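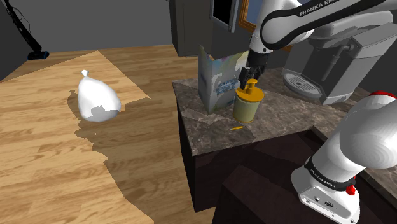
Grasping the object is the easy part to script and the hard part to grade, according to Tsion Woldemariam, who told the class at its opening session that a contact reading on both fingers should never be logged as a completed task. A pump head, a lid and a box flap can all return the same reading, Woldemariam said, and the log has to show what the object did next.

Estrella students begin fall work on simulated kitchen arm

Sep 10, 2024

Students in the robot manipulation class at Estrella Technical College have started the fall term with a project carried out entirely in simulation. They are writing and testing control code for a single Franka Emika arm with a two-finger gripper, set at a marble-patterned kitchen counter. The work runs through November, when each team turns in its code, its run logs and a written account of its failed runs.

The project is organized jointly by the college and Troline, the campus robotics club. Club members who are not enrolled in the class may join a team but do not receive a grade. The software environment, called Storudier, was put together by club members over the past school year and is now used for all the lab sessions. It handles the kitchen model, the arm, the contact settings and the logging.

Each run starts from a saved state. The arm is placed in a ready position, objects on the counter are shifted by a small random amount, and the controller is given the name of a target. It then has 800 control steps to finish. A run that reaches the limit is stopped and marked as timed out, even if the fingers are already closed on the target.

Teams work in two stages. In the first, a student guides the arm through the task by hand controller, and the joint angles, gripper width and camera views are saved at every step. In the second, the saved runs are used to train a policy that drives the arm without a person at the controls. The class target is over 2,000 saved runs by the end of the term, shared among all teams. The set held 526 when the session opened, all of them recorded during summer testing.

Janelle Bautista, the lab instructor, said the summer runs would be kept but tagged separately. The friction value for the gripper fingers was changed in August, and a policy trained on a mix of old and new runs tended to close too early on smooth objects.

"The old runs are fine for checking the pipeline," Bautista said. "I would not want anyone to report a success rate from them."

Objects on the counter serve as both targets and obstacles. A vertical approach is the default for short items with something to hold at the top. Tall items beside the target limit how far the wrist can turn on the way down, and the planner has to keep the upper links clear of anything standing at the back of the counter. Small flat items such as a pencil give the most trouble in collision checking. The first version of the planner ignored them, and fingertips passed close enough to move them during an approach to something else.

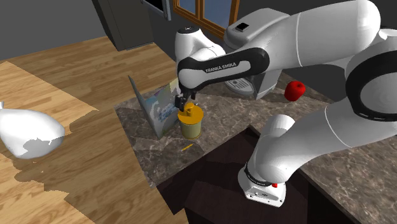
The gripper at the top of a yellow container in the simulated kitchen, with a pencil on the counter in front.

A run in which any object other than the target is displaced past a set distance is marked as a fault. Teams may choose the distance for their own practice runs, but the value is fixed for the graded ones and is stored with the log.

Nigel Blackburn, who wrote most of the logging code, said the main change this term is that object positions are saved along with the arm state. Earlier logs kept only the arm, which made it impossible to tell a clean grasp from one that pushed the target across the counter first. File sizes have gone up as a result. Older logs can still be opened in the viewer, with the object track left blank.

Computing time for the training stage is being supplied by Kornico, a local engineering firm. Teams book time in blocks and must have a configuration file checked by the lab before a block is released. Kathleen McGrath of Kornico said the firm had asked for no rights to student code and would receive a copy of the final reports.

Grading is split evenly between the controller and the written report. The report must include at least one failed run from each stage, with a plot of gripper width against time and a short statement of the cause. Students may not edit a log once it has been submitted. A team that finds an error in its own log files a correction note next to the original.

Work on physical hardware is not part of the fall class. Rosalinda Lacson, who coordinates the engineering labs, said a follow-up course for the spring is under review and would depend on bench space. Students who want to transfer a controller to a real arm would first have to show that it respects the joint speed limits used in the simulator.

Open lab hours are posted outside the computing lab. New club members need a Storudier account before they can record runs, and requests go through the Troline sign-up form.

Filed under: Campus News, Engineering, Student Projects

Home | News | Labs | Clubs | Calendar | Contact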